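나이아신아마이드 세럼과 비타민C 세럼, 같은 시간대에 써도 되나요?

작성자: Sayaka Nagano
작성일: 2023년 5월 27일
분류: 피부관리 > 성분 질문
조회 234

복합성 피부이고 볼 쪽에 색소침착이 남아 있습니다. 4월부터 Setar 나이아신아마이드 세럼을 아침저녁으로 쓰고 있고, 여기에 Grilov 비타민C 세럼(순수 아스코르빅애씨드, 수용성)을 추가하려고 합니다.

검색해 보면 두 성분을 같이 쓰면 니코틴산이 생겨 얼굴이 붉어진다는 글과 상관없다는 글이 반반입니다. 궁금한 점은 다음과 같습니다.

1. 같은 루틴에 연달아 발라도 되는지
2. 된다면 어느 쪽을 먼저 바르는지
3. 중간에 시간 간격이 필요한지

참고로 저녁에는 Zavala 세라마이드 크림으로 마무리하고, 각질 제거제는 쓰지 않습니다. 레티놀도 안 씁니다.

답변 3개

답변 1 (채택됨)
Fathima Pramanik

같이 써도 됩니다. 니코틴산 이야기는 안정화되지 않은 원료를 고온에서 오래 두었을 때의 가수분해 반응에서 나온 것입니다. 실온에 보관한 완제품을 피부에 바르는 조건에서는 의미 있는 양이 생기기 어렵습니다.

순서는 pH가 낮은 쪽이 먼저입니다. 순수 아스코르빅애씨드 제품은 보통 pH 3.5 이하로 맞추고 나이아신아마이드 제품은 5~7 사이가 많습니다. 세안 후 물기를 제거하고 비타민C, 흡수된 느낌이 들면 나이아신아마이드, 그다음 크림 순으로 바르세요. 간격은 1~2분이면 충분합니다. 30분씩 기다릴 필요는 없습니다.

처음 2주는 비타민C를 이틀에 한 번, 아침에만 쓰는 것을 권합니다. 따가움이 10분 넘게 이어지면 농도가 맞지 않는 것이니 낮은 농도로 바꾸거나 유도체 제품으로 넘어가세요. 두 제품을 동시에 새로 시작하지 않은 것은 잘하셨습니다. 트러블이 나도 원인을 구분할 수 있습니다.

자외선 차단제는 별도로 발라야 합니다. 색소침착이 목적이면 세럼 조합보다 이쪽의 영향이 더 큽니다.

답변 2
zarn52

저는 같이 쓰다가 뒤집어졌어요. 비추. 아침저녁 나눠 쓰세요.

답변 3
은회색수건

위 답변에 보관 관련 내용만 덧붙입니다. 아스코르빅애씨드는 공기, 빛, 열에 산화됩니다. 개봉 후에는 뚜껑을 바로 닫고 직사광선이 닿지 않는 곳에 두세요. 욕실 선반은 온도와 습도 변화가 커서 적합하지 않습니다. 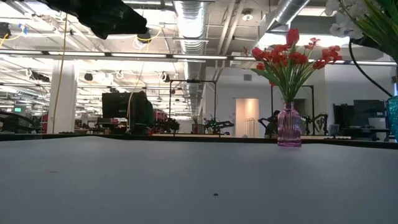
색이 연노랑에서 진한 주황이나 갈색으로 변했으면 산화가 상당히 진행된 것이므로 교체하는 편이 낫습니다. 저는 Zarnmont 비타민C를 냉장 보관하면서 개봉일을 병 바닥에 적어 두고 석 달을 넘기지 않습니다. 대용량은 다 쓰기 전에 변색되는 경우가 많아 작은 용량을 삽니다.

바를 때 밀림이 생기면 성분 문제가 아니라 점증제끼리 겹친 경우가 대부분입니다. 양을 줄여 보세요.

댓글 2

Sayaka Nagano: 답변 감사합니다. 아침에만 격일로 시작해 보겠습니다. 유도체로 바꿀 경우에도 순서는 같은가요?

Fathima Pramanik: 유도체는 pH가 중성에 가까운 제품이 많아 순서 영향이 적습니다. 묽은 제형부터 바르시면 됩니다.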